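Cell 9 weekly check, Zarkoreo two-arm kitchen line
Site: Drarnport, sim bench. Wed 8 July

1. E-stop on operator desk: OK. Label peeling again, needs a new one
2. Joint limits loaded, both arms: OK
3. Left hand, open/close: OK
4. Right hand, thumb: FAIL. Ticket 458. Thumb overshoots when the wrist is turned in, hand comes down over the rim of the plate. Happened twice on the fruit task, same spot both times. Log shows contact force spike, no stop triggered!!
5. Contact stop threshold: FAIL. Was set to 900, should be 16. Someone copied the old Dondach file over. Put back, not retested yet
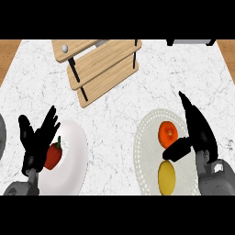 Item 4, fruit task. Right hand at the orange-coloured fruit and lemon, left hand open by the pepper.

6. Shelf in collision map: PARTLY. Boards are in, support rods arn't. Ko to add the rods before anyone runs a reach to the middle tier
7. Restart after fault: OK but slow, had to home the left arm by hand
8. Log saved: yes, shared drive, Drarnport folder

Comments: do NOT move this config to the real cell until 4 and 5 are both signed off. Left arm can carry on in sim, pepper task only. Next full check due September, but want the right thumb looked at well befor then. Sheet to Dondach as well pls, they still have the old file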